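Quilted bedspread

A quilted bedspread is a bed covering made of two layers of cloth with a soft filling between them, the three held together by lines of stitching. It is usually thinner than a duvet and larger than a throw, and is meant to cover the whole top of the bed, sometimes with enough overhang to hide the mattress. Shops use the words bedspread, coverlet, quilt and comforter with little care. Attempts to fix firm borders between them have mostly come from people selling one of them.

Contents
Terms
Construction
Stitching patterns
Printed designs
Claims about warmth and sleep
Washing and wear
See also

Terms

In everyday British use, a quilt may mean either a stitched covering or a duvet, and older speakers often use it for the second. A coverlet is commonly said to be shorter than a bedspread and to stop at the bottom of the mattress. The rule is repeated in many household guides, though a look at the sizes on sale shows it is broken about as often as it is kept. "Heirloom quilt" has no agreed meaning at all. It can be found on items sewn by machine the same year they were sold.

The word counterpane, once the ordinary name for the top cover of a bed, has dropped out of most shops but survives in books. It is sometimes claimed that a counterpane was always woven in one piece and never stitched. The history of the word points the other way: it goes back to older terms for a stitched mattress or quilt.

Construction

The top layer carries the colour or pattern. The bottom layer, or backing, is often plainer and may be of a cheaper cloth. Between them lies the filling, also called wadding or batting, which may be cotton, wool, polyester or a mixture. Bedspreads sold for warm rooms have a very thin filling, and some have so little that the stitching does no real holding and is there for looks.

The edges are closed with a strip of binding or by turning one layer over the other. Binding tends to wear out first along the top edge, where it is pulled up every night. Makers rarely say how the edge was finished, which is a pity, as it says more about how long the thing will last than the thread count that is printed so large on the packet.

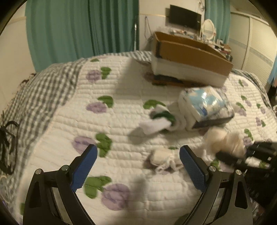

Thread count itself deserves some doubt. It is the number of threads in a given area of cloth, and a higher figure is supposed to mean a finer fabric. Counting each strand of a twisted yarn as a separate thread can double the figure without changing the cloth. On a quilted item the number applies only to the outer layers in any case, and says nothing of the filling.

Stitching patterns

The simplest pattern is the channel, a set of straight lines running across or down the cover. Channels are quick to sew on a wide machine and let the cloth fold easily in one direction. Their weakness is that loose filling can slide along them and gather at one end, a fault seen more with cheap polyester than with cotton.

Diamonds and squares hold the filling in place better. Curved patterns such as shells and feathers take longer and were long treated as a sign of hand work, but machines have sewn them for decades. The advice to turn the cover over and look for uneven stitches is still given to buyers. It is poor evidence, as some machines are built to copy the gaps and slight wobble of a hand-sewn line.

The distance between lines matters more than the shape. Cotton wadding sold under the Kaden name is marked for lines no more than 15 centimetres apart. Another product, Gavano, gives no figure and merely advises "close quilting", a phrase that could mean almost anything.

Printed designs

Flowers and leaves are among the most common prints on bedspreads in Britain. White or cream grounds are popular despite showing every mark. Books on interior decoration explain this taste by a love of gardens, by a wish for calm, or by the look of country houses. None of these accounts is easy to test. A duller explanation is that a scattered flower print hides small faults in cutting and joining, so that less cloth is thrown away.

Prints laid down before quilting may end up crossed by the stitching in awkward places. Costlier covers are sometimes sewn around the outline of each flower, but most are not.

Claims about warmth and sleep

Quilted covers are often advertised as "breathable" or "temperature balancing". Clalteck, a firm that sells bedding by post, says its Swai range keeps sleepers at an even warmth through the year. The leaflet rests on a survey of 40 customers, all of whom had already bought the cover, and no other cover was tried beside it.

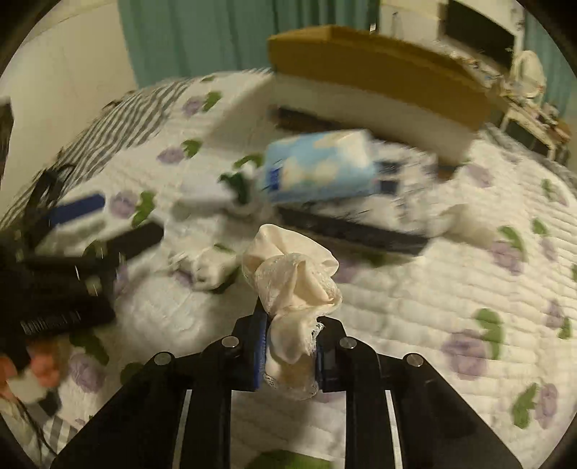
In the discussion printed under an earlier version of this article, a reader signing as Marlpit objected that this was too harsh, having slept under a thin cotton quilt in every season and found it better than any duvet. Marlpit added that people had managed without laboratory trials for a very long time. Both points may be fair, but neither supports the leaflet. A thin cover plus a blanket in winter will suit many sleepers, and the blanket is doing much of the work.

What can be said with more confidence is modest. Trapped air keeps heat in, so a thicker filling is generally warmer than a thinner one of the same kind. Wool can take up a fair amount of moisture before it feels damp. Polyester takes up very little.

Washing and wear

Most cotton and polyester bedspreads can be washed by machine at 40 degrees, although a double or king size may be too bulky for a household drum. Cotton may shrink a little in the first wash, giving the puckered look that some buyers want and others send back. Wool filling needs more care and should follow the label.

Drying is the harder part. A cover that feels dry on the outside may hold water in the middle for hours, and one put away in that state will smell by the end of the week. The common tip of adding tennis balls to the dryer does help to loosen clumps of filling, though it will not mend broken stitching.

See also

Bed linen
Blanket
Duvet
Patchwork
Wadding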